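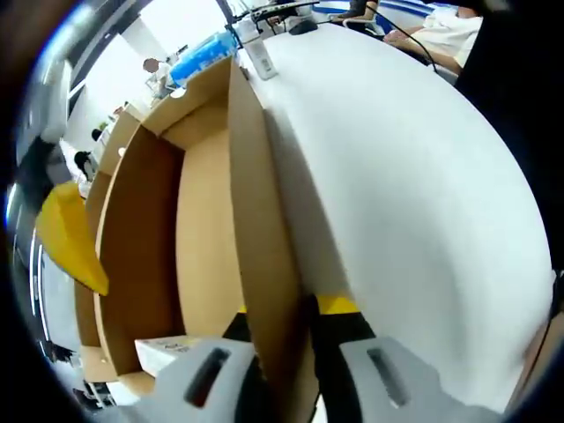

I caught Elínborg Hallgrímsson on a video call at seven in the morning her time, and she was already on her second coffee and had been practicing for an hour. "Softly," she said, "with the felt down. My neighbor works nights and I'd like to keep her as a friend."

She's the pianist on Graltar, the new record of chamber pieces by Perla Rosales, and if you haven't heard it yet, I'd start with the last track and work backward. That's what I did, by accident (my player was on shuffle and then wasn't), and I still think of the album in that order. I told her so and she laughed for quite a while.

"Perla would be fine with that. I argued for the opposite order right up until the deadline. She wanted the trio in the middle and I wanted it first, so I lost, and now I like it where it is. Mostly."

The two of them met at a summer course, where Rosales was teaching composition and Elínborg had been hired to sight-read student work. Six new pieces a day, some of them still missing pages. At the end of the week Rosales handed her a piece of her own, a four-minute thing called Clostar, and asked what was wrong with it.

"I said the left hand was lying. I don't know why I put it like that! It sounded like one tempo and it was written in another. She took the page back and didn't say anything, and I thought, well, there goes that. Then in September a new version came in the mail with the left hand completely rewritten, and a note saying 'Is it telling the truth now?'"

And was it?

"Almost. We changed two bars at the recording session."

Clostar opens the album in its finished form and it's a lovely, uneasy little piece. The right hand keeps circling the same four notes while the bass wanders off, comes back, wanders off again. I asked whether it's as hard as it sounds, and she said it's harder on a good piano. On a bad one the low notes die quickly and you get away with things.

That got us onto the piano itself. The record was made in a former grain hall that seats 38 people, on an old concert grand with a very bright top octave. Elínborg asked for it to be voiced down before the sessions, then changed her mind after the first evening and wanted some of the brightness back.

"The technician was extremely polite. I could tell from how polite he was that I was being a nuisance. But listen to Siqueira, the slow one, about two minutes in, when it goes up to the top and just hangs there. With the hammers soft it was pretty and that was all. I wanted it to hurt a bit."

Siqueira is the piece I'd been wanting to ask about. It's for piano and viola, nearly fourteen minutes long, and for long stretches the two instruments never play at the same time. I wondered how you rehearse something like that – do you even need to be in the same room?

"Oh, you need it more. You have to breathe together or the gaps go dead. We did it once with our backs to each other, to see what would happen, and it was terrible, but after that we listened better. The take on the record is the third one. There's a chair creak in it and I wouldn't let them take it out."

I went back and found the creak. It's just before the viola comes in for the last time, and now I wait for it.

She's less easy about Orton, the big set of variations that closes the disc. She learned it from a handwritten score of more than 200 bars with Rosales's corrections in green over corrections in pencil, and she says she still hears some of the crossed-out notes when she plays it.

"There's a variation she threw away, number five. It was funny, almost a polka. I play it at home. I've told her that if she ever lets me do it as an encore I'll carry her bags for the whole tour."

The tour, by the way, is small. A few churches and a library, and one proper hall with 400 seats that she describes as "the scary one." She's pairing the Rosales pieces with some Schumann and a bit of Janáček, and she'll talk between them, which she used to hate.

"I would walk out, play, bow, run. Then one night a string broke and I had to stand there and say something while we worked out what to do, so I told them about the left hand and the note in the mail. People came up afterward and that was what they asked about. So now I tell it every time. It gets a little longer."

By then her neighbor's door had gone and she could lift the felt, so she played me the opening of number five over the laptop speaker. It's definitely a polka.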